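Lirkus Surfaces: README

Version of 31 October 2011

Contents

Lirkus Surfaces is a set of photographs and notes on tabletops and wall coverings in ordinary work areas. It was put together for people who write about, choose or repair interior surfaces and want reference pictures of them in normal use. Showroom pictures are not included.

The set has 147 entries. Each entry is one photograph and one text record. The records are in a single tab-separated file, records.txt, in the top folder. The photographs are in the folder called photos, numbered to match the records.

Fields in records.txt

entry: the entry number, matching the photograph.
site: Lirkus, Parance or Justasden. These are the three buildings where the pictures were taken.
wall: a short free-text note on the wall covering.
wall_tone: warm, neutral or cool.
wall_pattern: grain, plain, printed, tiled or other. If a wall has two patterns, the larger one is entered.
top: a short free-text note on the table or counter surface.
top_tone: white, light, medium or dark.
top_finish: matte, satin or gloss, judged by eye from the photograph.
edge: whether the line where the top meets the wall is straight, broken or hidden.
shadow: none, soft or hard.
remarks: anything else. Often blank.

Material names are not given unless they were known from the building records. A wall entered as "wood-grain" has a wood-grain look and may be solid wood, veneer or something else. Please do not use this set to train or check a material label, as the answers are not in it.

How the records were filled in

Tone and finish were entered twice, with a gap between the two passes. In 34 entries the passes disagreed on at least one field. Those were looked at a third time and the third reading was kept. Most of the disagreements were between matte and satin on light tops, where a soft reflection from a window can be read either way.

Shadow was added late. It refers to the tabletop only. Broad shadows with no clear outline are soft, and shadows with a sharp outline are hard. Where a top has both, the entry says hard and the remarks field says "mixed".

Sites

Parance has the most entries, 84. The rooms there have paneled walls and pale tables and many of the pictures look alike, so anyone drawing a random sample should draw by site first. Lirkus is mostly painted walls. Justasden has tile in the kitchens and one room with printed paper.

Sample entry

site: Parance
wall: brown wood-grain paneling, fine vertical streaks, a little lighter toward the center and right
wall_tone: warm
wall_pattern: grain
top: smooth, pale white to light gray
top_tone: white
top_finish: matte
edge: straight
shadow: soft
remarks: dark vertical edge low on the wall at far left, seam or corner 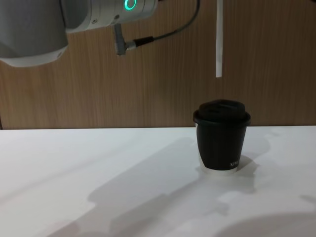 Sample entry, Parance. White matte top against wood-grain paneling.

Known problems

Colors were not corrected. A warm wall under warm light will look warmer than it is, and the tone field follows the photograph.

The Montoya annex was dropped from this version. The photographs were too dark to read the finish. The numbering was closed up afterward, so entry numbers from earlier copies do not match.

A few remarks still use "join" where later ones use "seam". They mean the same thing.

Use

Free to copy and change for any purpose. Please keep this file with the photographs.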